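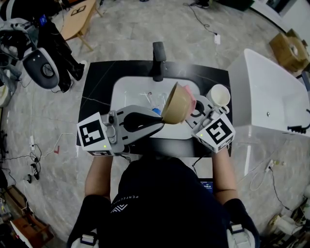 The Washing Station

Under the terms of the transition agreement, every member of the kitchen staff at the Clikmont residence was to be offered a place at the training site on Navaratnam Street. The offer was made in writing on 7 December 2022. Of the seven who received it, one accepted. She had washed dishes at Clikmont for longer than the kitchen's present floor had been down, and she signed the form on the lid of a flour bin.

The Company, whose full name was Hollevska Domestic Systems, described the position as Demonstrator, Grade One. The duties took up half a page. The Demonstrator was to perform household tasks by means of hand-held grippers, one in each hand, at a pace natural to her. She was to handle tableware of mixed kinds. She was to wear the harness at all times during a session and to keep the marker cubes on the grippers free of grease, tape and fingerprints. A green light on the cube was to be checked before work began.

The site was a single large room with gray tile on the floor. A sink had been set into a black countertop, and a white bathtub stood beside it, as if a kitchen and a bathroom had been moved into the same apartment on the same afternoon. Across the floor from them stood the machine, called Gramby in all Company documents, white at the shoulder and taller than she had expected. It did not move during her first week. She was informed that this was normal.

Her first session was recorded as unsatisfactory. With her own hands she could have emptied the sink in the time it took to read the instruction sheet. With the grippers she dropped a mug, then a spoon, then the same mug. The supervisor entered the result and advised her that failures were also of use to the Company. She replied that at Clikmont a dropped mug came out of somebody's pay. This remark was not entered.

By January she had improved. Plastic bowls, she found, were best taken from the side. If a bowl was pressed down first so that it tipped, the rim came up and could be pinched. Glasses had to be approached slowly and left until there was room around them. She had known these things for years without having had to say them, and now she was asked to say them every afternoon, in a few lines, on a form headed Observations of the Demonstrator. She was a careful writer. The supervisor began to keep her forms in a separate folder.

The target was 300 sessions per Demonstrator, after which the position would be reviewed. Hers was reviewed at 64. The Company was pleased with the quality of the material and wished to know whether she could work faster. She stated that she could, but that the machine would then learn to hurry, and that she had worked beside people who hurried. The supervisor considered this and left the pace as it was.

Notice was given the same month that a Gramby unit would be placed in the kitchen at Clikmont for a period of trial. She was invited to attend as a representative of the training site and was given a badge for the purpose. Her former colleagues stood along the wall by the pantry. They were courteous to her. One of them had moved to the dining room under the agreement, two to the laundry, and the others were waiting to hear.

The unit was started by a technician. For a time it stood over the sink with its arms raised. It then reached in with the left gripper, pressed on the side of a bowl until the bowl tipped, and took it by the rim. It set the bowl on the rack and paused. After that it moved the right gripper a short way toward a glass, withdrew, and cleared a fork out of the way first.

The pause had no place in the procedure, and the technician made a note to have it removed. She knew what it was. At Clikmond the rack had always leaned — it leaned now — and for years she had waited after each bowl to see whether it would slide. She had gone on waiting at Navaratnam Street, where the rack was new and perfectly level.

"That's you," said the cook, who had not spoken until then.

The representative of the training site confirmed that it was. She was asked by the technician whether she wished to add anything to the report of the trial, and she asked for the form. Under Observations she wrote that the rack at Clikmont required a new foot on the left side, that this had been requested before, and that until it was done the pause should stay in.

The form was received and filed. The rack was repaired in the spring. The unit still pauses.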